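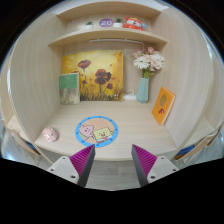
A pale wood-grain desk nook at the Bristard Study Hub, with two little potted plants on the shelf.

MEDIA RELEASE
For immediate release

Bristard Study Hub to open until 10 pm from February

Adults in Bristard and the farming districts around it who are fitting a certificate, a diploma or a long-postponed degree in around everything else in their lives will soon have a good deal more time at a desk. The Bristard Study Hub will stay open until 10 pm on weeknights from February, thanks to a two-year grant from the Hoarau Fund.

The hub, which shares its building with the Ramance Neighbourhood Centre behind the post office, has closed at 5.30 pm ever since its doors opened. That suits school leavers well enough, but it has never been much use to the shift workers, parents, dairy hands and aged care staff who make up most of the enrolment, and they have been telling us so (kindly, and often!) for quite a while.

Last year 232 people were enrolled with the hub, studying everything from nursing and bookkeeping to viticulture and early childhood education. Between them they made 2,489 visits, and 1,798 of those fell in the last two hours before closing.

Hub manager Mahnaz Nazari said the figures had only confirmed what staff could see for themselves at the end of each day.

"We'd be going round at twenty past five, asking people to pack up when they'd only just got their laptops open," she said. "Some of them had driven in from Treltel straight after work and had managed half an hour. It's a lovely thing to be able to tell them they can stay put, have their tea in the kitchen and get on with that essay."

Ms Nazari, who finished her own master's degree by distance while working full time, said the evening sessions would be staffed throughout, with a learning adviser on hand for help with referencing, essay planning, statistics and the occasional bout of nerves before an exam. The advisers do not mark or edit assignments, but they are very happy to sit down with a student and talk through what a question is asking. 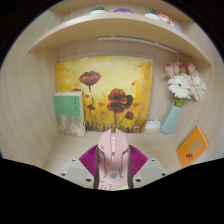 Do I need to be enrolled at a particular university or TAFE to use the hub?
Any adult enrolled in an accredited course with any Australian provider is welcome, whether the course is full time or part time, and joining is free.

The grant will also pay for an evening bus between Treltel and Bristard during teaching periods. It will leave the Treltel memorial hall at 5.45 pm and make the return trip at 10.10 pm, stopping on request along the river road. Seats are free for hub members, who are asked to book by lunchtime so the driver knows whether to bring the larger vehicle.

Childcare was the other matter people raised again and again in the members' survey, and we are pleased to say the Ramance Neighbourhood Centre has agreed to run a supervised playroom next door until 8 pm on two evenings a week. Places are limited to begin with and will be offered first to sole parents. If the playroom fills quickly, the centre will look at adding a third evening after the mid-year break.

Nearly 50 members have already put their names down for the first month of evening sessions. Those who would like to have a look before they commit are invited to an open evening in January, from 6 pm, with tours, a sausage sizzle (vegetarian and halal options provided) and a chance to meet the advisers and chat with members who are further along in their studies.

"Come even if you haven't enrolled in anything yet," Ms Nazari said. "Plenty of our students spent a year or two just thinking about it, and we're glad to have a cuppa with anyone who's at that stage."

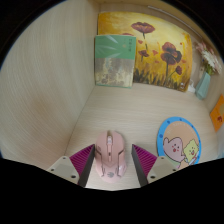
A pink mouse in a wood-grain compartment at the Bristard Study Hub.

Membership forms are available at the hub's front counter and at the Ramance Neighbourhood Centre. Interviews with Ms Nazari and with current students can be arranged through the hub office during business hours.

ENDS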